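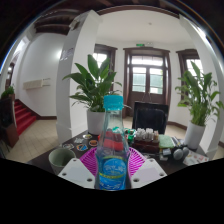
Bello Ogunleye's view, given at the end of the spring block, was that the strings were now good enough to be bored by easy parts, and that the second year should be planned with that in mind. We have taken him at his word, and most of what follows comes out of that decision.

September
By Toshio Kuroda, orchestra manager

Progress report to the Jatent Fund: Hendix Community Orchestra, second year of three

Rehearsals
The orchestra rehearsed in 21 sessions over the reporting period, as set out in the plan. Attendance held up well in the strings and the woodwind. The brass were thinner than we wanted, mainly in the winter, when two of the trombones were on shift work. We moved the start time from 7 p.m. to 7:30 and that helped.

Sectional coaching started in the second month. The violas and cellos had the most of it. The second violins asked for more and will get it in the coming year. Bowing is much more uniform than it was, and the players are listening across the sections instead of watching the stand in front of them. Tuning in the upper winds is still uneven after the interval, particularly in slow music.

Concerts
We gave 4 concerts. The first two were at the Hendix Hall, the third at the Mohammed Street school, and the last back at the hall with the youth choir. Total attendance was 339. The school concert was the smallest and, to my ear, the best played. The Schubert had shape and the players kept the tempo down in the places where they had always run away before.

The last program was too long. We put a full Dvořák symphony after a choral first half, and by the finale the horns were tired. The choir sang well but could not be heard over the orchestra in the two loudest numbers. Next time they will stand further forward – the risers can be moved if the hall has notice.

New music
The commission, Stestumix, is complete in short score. It is a single movement for orchestra and a small offstage group of players. We read through the first half in rehearsal and asked for changes to the percussion writing, which needed more people than we have. The revised parts are due before the winter break. The first performance is still planned for the spring concert.

Money
Spending is within the agreed budget. Music hire cost less than planned after a neighboring orchestra lent us the Dvořák set. We spent $200 of the saving on mutes and stand lights and would like the Fund's agreement to carry the rest forward to coaching. Hall rent goes up in January. We can cover it this year but not the year after without raising the ticket price, and I would like to talk about that at our next meeting.

Still to do
A second oboe has not been found. We are using a clarinet for the missing part where the key allows it. The recording promised in the original application has also slipped – the engineer we had booked moved away – and we are now getting quotes for the spring concert.

Recent items
Spring concert: program and ticket prices
Second oboe wanted
Notes from the string sectionals
Progress report to the Jatent Fund, first year
Parking at the Hendix Hall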